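From my kitchen: the soup that got me through September

Hello again, Drillham! Renata Kubiak here, back in my little corner of the newsletter. Thank you for all the notes on the plum cake — I read every one, and yes, you can use frozen plums, just don't thaw them first.

This month I want to talk about barley soup. I've made it four times since the last issue, and I finally like it enough to write it down. Start with two onions and three carrots, chopped small, and let them go slowly in butter with a big pinch of salt. Give them a full 20 minutes. I used to rush this part and the soup always tasted thin, so put the radio on and leave them alone (stir now and then, obviously).

Add a cup of pearl barley, a bay leaf, a handful of dried mushrooms you've soaked and chopped, and 64 ounces of stock. Pour in the mushroom water too, but stop before you get to the grit at the bottom. Simmer it with the lid half on for 40 minutes, then add two diced potatoes and cook until they're soft. I finish mine with lots of dill and a spoonful of sour cream in each bowl.
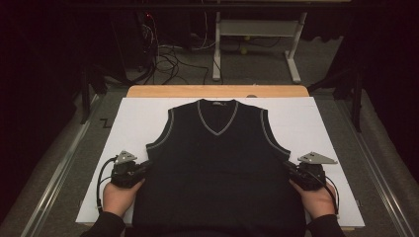 Sweater vest weather: black knit with a gray-striped V-neck.

A few things I've learned along the way. Barley keeps drinking overnight, so the leftovers will be more like a stew — loosen them with a splash of water when you reheat. If you freeze it, leave the potatoes out and add fresh ones later, they go mealy otherwise. And hold back on the salt until the very end if your stock comes from a carton!

I get my dried mushrooms at Kaczorowski, in the bins by the register. They're cheaper than the little packets and smell so much better. My sister swears by smoked sausage in hers, and I tried it once and it was very good, but then it's a different soup and you'll want less butter.

Next time I'll have rye bread to go with it, if I can get my starter to behave. For December I'm collecting cookie recipes, so send me yours, handwritten is fine.

Renata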